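# Felt sorting bins for recycling, grey, open top

Sold by Dormont, from our shop and by post.
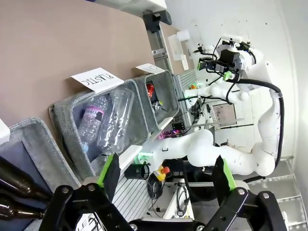

**Do I need to rinse the bottles before I put them in the bin?**

A quick rinse with cold water is enough for most bottles and cans. Let them drip a few minutes in the sink, upside down if possible, and then put them in. Felt does not like to receive milk or juice every day, and the smell will come sooner in summer.

## What the bins are for

Many homes and small offices have only one box for everything, and on the evening before collection somebody must stand in the kitchen and divide it all by hand. With our bins you divide the things at the moment you throw them. You put the bins in a row against a wall, you put a card on each, and every person who passes can read where the bottle goes.

They are open at the top and have no lid. We have been asked several times for a lid, and we have tried two models, but people left the empty bottle on top of the lid and walked away. So the bin stays open.

The felt is quiet. A glass bottle which is put down on felt makes much less noise than in a metal bucket, and this is welcome if your kitchen is next to a bedroom or if colleagues are on the telephone.

## Which one to choose

We make the bin in two sizes, both in grey.

| Name | Order number | Good for |
|---|---|---|
| Cetitz | 179 | Cans, small bottles, a shelf or a worktop |
| Grallville | 1022 | Large bottles, the floor of a kitchen or hall |

The Cetitz is the one most customers buy first. It measures 30 cm along the front, so you can calculate easily how many will fit on your shelf. Please measure the shelf first and not after, as I did in my own flat.

The Grallville is deeper and takes the tall water bottles standing up. If you drink much mineral water, I recommend it for the plastic, and the smaller size for the rest. The two sizes have the same height at the front, so they look tidy side by side.

## The cards

With each bin you receive a pack of plain white cards. We do not print them. The rules for sorting are different from town to town, and a card which says "Packaging" is useful in one place and confusing in the next one. Write your own word with a thick black marker, in capital letters, and keep it short: GLASS, PLASTIC, METAL, PAPER. A thin ball pen cannot be read from a standing position.

Put the card at the front where the hand arrives. If you have small children who cannot read yet, a simple drawing on the card works very well.

Replacement cards can be ordered from the same page. They are delivered flat in an envelope.

## How to place them

- Stand the bins close together, with no gap, so they support each other.
- Put the heaviest material at the end of the row nearest to the door. This is normally glass.
- Leave a free space in front. Bins behind a chair are not used.
- Keep them away from the cooker and from heaters.

Our colleague Thirumalai Rajan has written the sheet of advice which comes in the parcel. He also suggests one small thing that I like: empty all the bins on the same day, for example on Friday, even if one is only half full. Otherwise the glass is forgotten for weeks.

## Cleaning

Shake the bin outside, upside down. For dust and crumbs use the vacuum cleaner with the small brush. For a spot, use a cloth with lukewarm water and a little washing-up liquid, press and do not rub, and let it dry in the air. Do not put the bin in the washing machine. It will come out smaller and it will not stand any more.

If something sticky has run to the bottom, put in a folded newspaper overnight before you wash it. Repeat the next evening if it is necessary.

Broken glass should not go in the felt bin at all. Small pieces stay in the fibres and you will find them later with your fingers.

## Orders for offices and schools

For larger orders please write to Khôi Diệp at our Huỳnh workshop, where the bins are cut and sewn. He will answer with a price and a delivery week. The biggest order until now was for more than 1000 bins, and for such a quantity we need to know early. In May the workshop is closed for a short time and orders wait until it opens again.

You can ask for one bin as a sample. If you place the full order afterwards, we take the price of the sample off the invoice.

## Returns

An unused bin can be sent back in its parcel, together with the cards. If a seam opens in normal use, send us a photo of the seam and the order number, and we will repair the bin or send another. We prefer to repair. Please empty it first and remove your card if you wish to keep it, as the workshop puts in new blank ones.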